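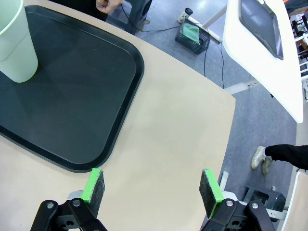 How a Robot Learns to Clear Tables at Work

Have you ever wondered who puts away the cups after lunch in a big office? At Greretti, a company with 759 workers, people do it, but they are now teaching robots to help.

A robot does not know what a cup is. It has two fingers with green pads, and it must learn how wide to open them and how hard to press. If it presses too little, the cup falls. If it presses too much, the cup can break. So the workers give it many things to practice with, like cups, pots and trays. The robot tries the same move again and again -- sometimes 10 times before a small break.

The fingers can hold a wide pot from both sides. A person stays near and can point to the place where the pot should go. There is also a yellow-and-red stop button on the table. When you push such a button, the robot must stop.
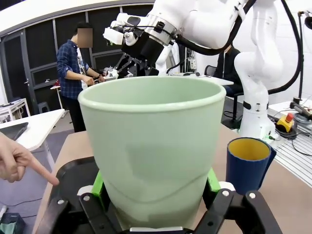 Will the robot take my job? One kitchen worker at Greretti asked this on the first morning. It is a fair question. Her work did change. Before, she carried trays for 2 hours every afternoon. Now she spends one of these hours checking the robot and writing down its mistakes. She likes the new task, but she misses talking with people at the tables.

Other workers had to take a class before they could stand next to the robot.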